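Unit 7: Contact tasks and the household chore question
Course notes, G. Ccori

Assigned reading: Karras, chapter 12, on compliance and contact sensing. Bring questions Monday.

Last week covered pick-and-place. Free-space motion is largely solved for rigid objects with known geometry. Chores are harder. Loading a dishwasher, setting a thermostat or testing an outlet all involve contact with a mechanism that pushes back, and position control alone handles that poorly.

For bench work, chores are reduced to primitives: press, flip, slide, turn, plug, probe. Each has its own success condition. A button press ends at a force threshold. A toggle has two stable states and must be driven past center. A dial needs a grip that holds under torque and a stopping rule for the correct mark.

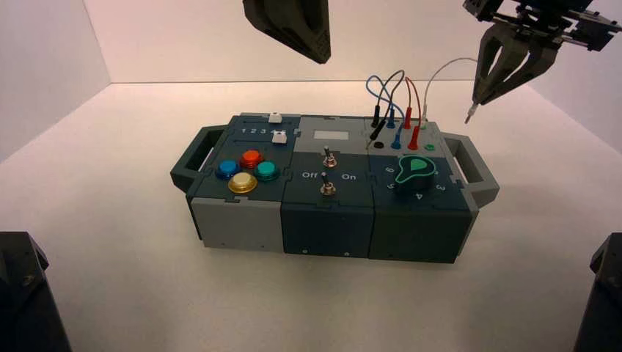
Cables belong in a separate category. A rigid plug can be described by six numbers. The lead attached to it cannot, and it applies a load to the gripper that changes with every move. Planners that ignore the lead tend to fail during insertion, when clearance is smallest.

The Grostbridge trials illustrate the gap. Over 1,521 attempts, single presses and slides rarely failed. Most of the 165 failures logged involved plugs or probes. Zacharopoulos attributes these to lateral force from the cable; Deligiannis argues for poor depth estimates at the socket. The data do not separate the two.

Working position for this course: machines can do isolated steps of a chore on a fixed bench. Full chores in an unprepared kitchen or shop remain open.

Problem set: write success and failure conditions for each primitive. State which sensor would detect each one.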